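Progress report on the sale of the Zirnow lake house
Prepared for: Nathalie Dewulf, Stellex
Prepared by: Aurélien Renaud
15 September 2026

Dear Nathalie,

I send you the report for the period since the end of spring. You asked me to be shorter than last time and to put the open points first, so I try.

Open points

The boundary on the north side is still not settled. The neighbor, Mrs. Dambrauskienė, accepts the new survey in principle, but she wants the old path to the water to stay open for her family. Our lawyer has written a text of one page for this. She has had it for two weeks and I did not want to push her before the holidays were finished. I will call her this week.

The permit for the boathouse roof is not given yet. The office asked for one more drawing, with the height above the water line. Mikell has made this drawing and I delivered it by hand.

I need your decision on the piano. It is too large for the stairs and the buyers who asked about it want it only if it is included in the price.

Visits and interest

We had 29 visits in the period. Most of the visitors came because of the singer who lived here, and they were not in a position to buy. I knew this would happen, but it takes time from the agent, and since August we ask for a bank letter before we fix an appointment. The number of requests went down after this and the quality is better.

Two parties are serious. The first is a couple who would live in the house all year. They came three times and they asked good questions about the heating. The second is a small hotel company which looks mainly at the land. They would like to buy the garden part separately. I told them that Stellex sells the property as a whole for the moment, as we agreed.

Neither of them has made an offer in writing.

Work on the house

The east terrace is finished. We replaced 80 meters of railing, and the stone steps were set again on new ground. The color of the new stone is a little lighter than the old one, and Mikell says it will become equal in a few winters.

In the music room, the wall panels were cleaned and oiled. Behind one of them we found moisture, coming from a bad joint in the gutter. The gutter is repaired. The panel stays off until the wall is dry, so the next visitors will see it like this, and the agent is informed.

The window handles for the upper floor have been ordered again in the correct size. The first ones were for thicker frames.

Costs

The extra cost of the gutter was 1160 euros and I paid it from the reserve. The survey was 200 euros more than the estimate because of the second day of measuring. All other work is inside the budget. The invoices are in the shared folder, sorted by supplier.

Next period

I plan to close the question of the path, receive the permit, and have new photographs of the terrace made before the leaves fall. If the couple makes an offer, I will write to you the same day and not wait for the next report.

With kind regards,
Aurélien Renaud
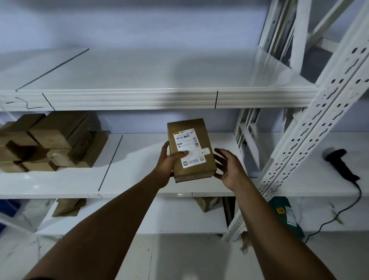

Cardboard parcel with its shipping label.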